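Home | Products | Surface Care | Downloads | FAQ | Contact

We use cookies to remember your region and language. Accept | Settings

Eynon tabletops: care, cleaning and installation FAQ

Last revised 17/02/2022

These answers apply to all Eynon worktops and tabletops supplied by Flornum. For the outdoor range, see the Zeltari data sheet under Downloads.

What is the surface made of?

Eynon tops have a decorative face bonded to a moisture-resistant core, with a balancing layer on the underside. The color is carried in the face layer only. Sanding will remove it and cannot be reversed.

Which cleaners can I use?

Use warm water and a neutral dish soap for daily cleaning. Wipe with a soft cloth, rinse with clean water and dry. Do not use scouring powder, steel wool, oven cleaner, descaler or any product containing bleach. Wax and furniture polish leave a film that holds dirt and should not be applied.

How do I remove ink or marker?

Put a small amount of rubbing alcohol on a white cloth and dab the mark. Do not pour alcohol directly on the surface. Rinse at once. Test on a hidden area first.

Do light colors show marks more than dark ones?

Dark liquids such as coffee and ink are easier to see on pale tops. Fingerprints and fine scratches are easier to see on dark ones. The face layer is the same in both cases and the cleaning instructions do not change.

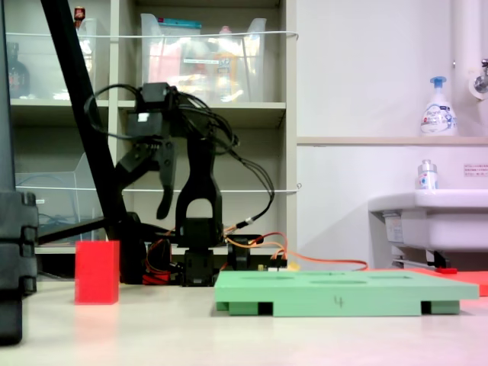
Pale tabletop with a red block, a green tray and bench equipment.

How much heat can the surface take?

The surface is rated for brief contact up to 100 °C. Always use a trivet under pans. Soldering irons, glue guns and heat guns must be kept in a stand with an insulated base. Heat damage shows as a blister or a dull ring and is not covered by the warranty.

What load can a top carry?

A standard top on a four-leg frame carries 35 kg, spread evenly. With the steel cross rail fitted, the limit is 200 kg. Equipment with a small footprint should stand on a spreader plate. Clamps should have pads on both jaws.

Can I drill through the top?

Yes. Drill from the face side with a sharp bit and a backing board under the hole. Keep holes at least 4 cm from any edge. Seal the cut core with clear silicone before fitting a grommet or bolt. An unsealed hole will let water into the core and cause swelling.

How should cables be routed?

Cable holes are not cut at the factory unless ordered. Grommets and under-top trays are sold separately. Cables may lie on the surface for any length of time, but soft PVC jackets can leave a faint mark if pressed under a heavy object. 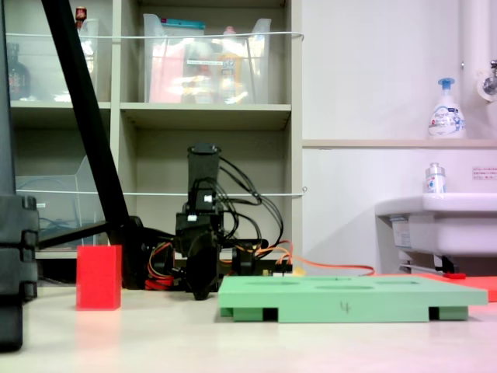
Glossy objects can cast a faint colored reflection on a pale top.

Will the color fade?

Indoor tops may shift slightly over several years in direct sunlight. Move lamps, mats and other fixed items from time to time so that the change is even.

Can a scratch be repaired?

Shallow scratches can be filled with the Eynon repair paste in the matching color. Clean the area, press the paste in with a plastic blade, remove the excess and leave it overnight. Deep damage that exposes the core requires a new top.

How do I order a sample?

Samples ship from our Flomovgate warehouse. Give the color code printed on the back of the swatch card. Codes changed in September, so please check older cards against the current list.

What does the warranty exclude?

Heat damage, unsealed cuts, outdoor use, and loads above the stated limit. Keep the label from the underside of the top, as the batch number is needed for every claim.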